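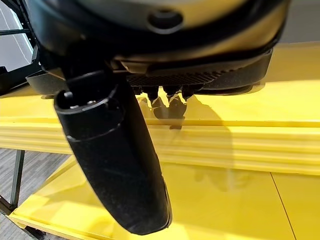

Yellow shelf, upper and lower panel. Gray carpet at the left.

Yellow Shelf Set, readme

Short notes for anyone pulling this folder. Ask Lacey Birkett if something is missing, she keeps the master copy.

What it covers
One yellow shelf unit, glossy finish, in the Asine reading room. The job is the weekly tidy: stuff off the shelves, wipe, stuff back on. 248 clips total, two sessions. Nothing from the hallway cabinets, those are a seperate set (Kisorine).

Layout
clips/ one file per pass
notes/ plain text, same name as the clip
shelf_plan.txt which level is which

Levels are named by position, upper and lower. Upper has the thick rounded lip in front. Please don't write "top" and "bottom" in the notes, Marcus had to fix a whole batch of those.

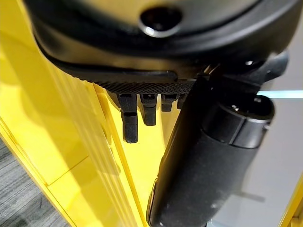
Asine reading room, July

Second session. Same shelf, same spot. Jin-sol Choo wrote the notes for this one so they run longer. Started Monday morning, picture books first, then the puzzle boxes. Wipe-down came last both times.

Known problems
- gloss. The yellow throws back a lot of light, colors on small items can look off
- 4 clips have no notes yet, Trinity has the list
- "bin" and "tray" mean the same thing in session one. Not in session two
- seams between panels got logged as scratches a few times, mostly fixed
- notes are capped at 1000 characters and a couple of the longer ones stop mid sentense

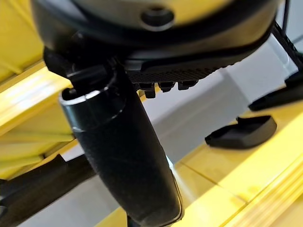
Use and credit
Fine for classwork and internal testing. Credit the Nguyen-Tran room project. Anything else, write to Teresa Rafferty before you share it.

To do
merge the two shelf plans
rename tray/bin
check the lower level notes again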